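Search this site Enter keyword Go

Print this page | E-mail this page

The Small Table Deserves a Policy

Opinion – Shared Workrooms Series

Institutions write rules for their large furniture. The conference table at our Catudholm building has a booking sheet, a cleaning schedule and a two-page statement on the use of coasters. The small side table, the one that stands next to a chair and receives whatever a seated person needs to put down, has no rules at all. It is the view of this office that the omission should be corrected.

The Macedo Workroom opened with 11 side tables, all of the same height and all light enough for one person to lift. They were purchased to serve people who work seated, with both hands occupied, for long periods. Within a month most of them had become storage. Pens, tape, spare clips, cups and parts of unfinished work stayed on them overnight and then through the following week. Users who arrived in the morning moved the previous day's objects to the floor, where they became the concern of the cleaning staff.

A side table is useful in proportion to its open surface. A person who is working with both hands can look away for only a moment when setting something down, and the hand should find a clear place without a search. When the top is full, objects are placed in the lap, on the chair or on top of one another, and small items are lost. Our lost property shelf received 30 small items in a single quarter, and the greater part came from side tables.

Some colleagues have proposed that the tables be removed and replaced with wall shelving. We cannot support this. Shelving requires the user to stand and cross the room, and the natural result is that bags, cables and supplies collect around the feet of the chair. The firm of Mondier, which supplied our present furniture, offered a model with a raised rim and a drawer. The rim has merit. The drawer would, in our judgment, fill in the same manner as the tabletop and be opened less often.

The more practical course is a modest standard of use. The Broltska annex adopted one last year. Its text is short enough to be printed on a card:

Each table is cleared by the person who used it, at the end of the session in which it was used.

Objects needed the next day go in a labeled tray and the tray goes on the rack.

Cables are coiled and returned. They are not left hanging from the table edge.

Bags are kept beside the chair on the side away from the walkway.

Floor tape marks the walkway and is to be kept free of furniture.

The annex spent 600 dollars on trays and a rack. There were complaints at first, chiefly from users whose work does not divide neatly into sessions, and these were reasonable. The annex responded by allowing a tray to remain on a table overnight when a dated slip is attached. We would adopt the same exception here, with a limit of 2 nights.

It has been said that a regulation of this kind is excessive for so minor a piece of furniture. This office takes the opposite position. Large tables are cleared because other people are waiting for them. The small table is used by one person at a time, and its condition is noticed only by the next one. Shared property of that sort is exactly where a written expectation is needed – and where a polite reminder has so far produced little change.

The proposed standard will be open for comment through the end of July. Written responses may be left at the front desk.

Contact the Facilities Office | Copyright Catudholm Shared Workrooms | Back to top
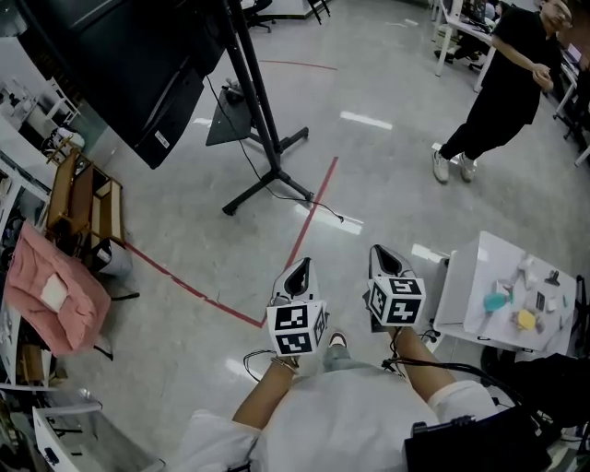
May a user keep the same side table from one day to the next?

Tables are not assigned to individuals, but a labeled tray may be kept on the rack and taken to any free table the next day.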